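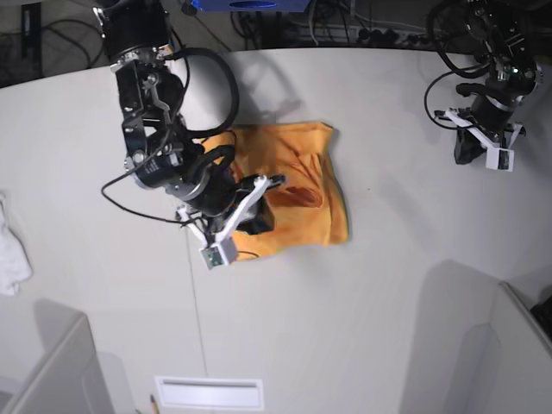
Flat or Folded: Storage of Colored Cloths in Shared Workrooms

Cedell Facilities Forum > Supplies and Linen > Topic 2699

Posted by: Cedell_Workrooms
The Workrooms Office is revising its guidance on the storage of colored cloths. At present, each workroom receives 200 cloths per order and decides for itself whether to keep them flat or folded. This has led to uneven stacks and to complaints when cloths are moved between rooms. The Office proposes that all cloths be laid flat, folded once through the middle, and placed in the drawer with the fold facing forward. Comments from room coordinators are requested by Wednesday.

Posted by: linen_desk_411
Room 411 supports the proposal in general but requests a change to the wording. A single fold is suitable for small cloths. The larger ones do not fit our drawers unless they are folded twice. We also ask that the guidance address creases. A cloth kept under weight develops a firm line through the middle, and users then tend to fold along that line whether or not it is straight.

Posted by: Jurkano_Stores
We respectfully disagree with the proposal. Folding takes staff time, and our users shake the cloths open at once. Our practice is to place them in an open bin, sorted by color only. We have received no complaints.
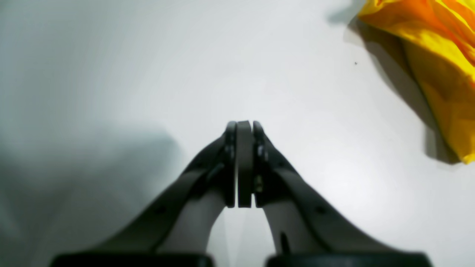
Yellow cloth, crumpled, on a white tabletop.

A cloth in this state can be picked up and used as it is. We would ask the Office to explain what is gained by folding it first.

Posted by: Cedell_Workrooms
Thank you for the comment. The purpose of folding is to allow cloths to be issued and returned by stack. Bins are acceptable for cloths that remain in one room. They are less suitable where several rooms draw on the same supply, as is the case on the fourth floor.

Posted by: Abbasi_Textile_Care
Our department would add a point about material. The thinner, slightly glossy fabrics do not hold a fold in the same way as cotton. They slide, and a tall stack will lean within a day. When such a fabric is lifted from the center, it gathers into soft folds and must be spread out again before it can be squared.

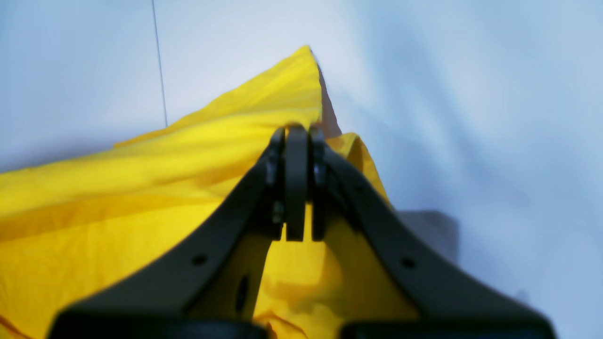 For that reason we advise taking hold near a corner, laying the fabric down from the far side of the table toward the near side, and smoothing it by hand before the first fold. Stacks of thin fabric should be kept low. Please see also our earlier reply, number 3726, on drawer liners.

Posted by: Jurkano_Stores
The point about thin fabrics is accepted. We maintain our position on ordinary cloths.

Posted by: linen_desk_411
May we ask whether the fold should face forward in cabinets that open from the side? Ours do.

Posted by: Cedell_Workrooms
In side-opening cabinets the fold should face the door. The draft will be amended to permit a second fold for larger cloths and bins for single-room use. The question of stack height remains open, and rooms that use thin fabrics are invited to submit their current practice in this topic.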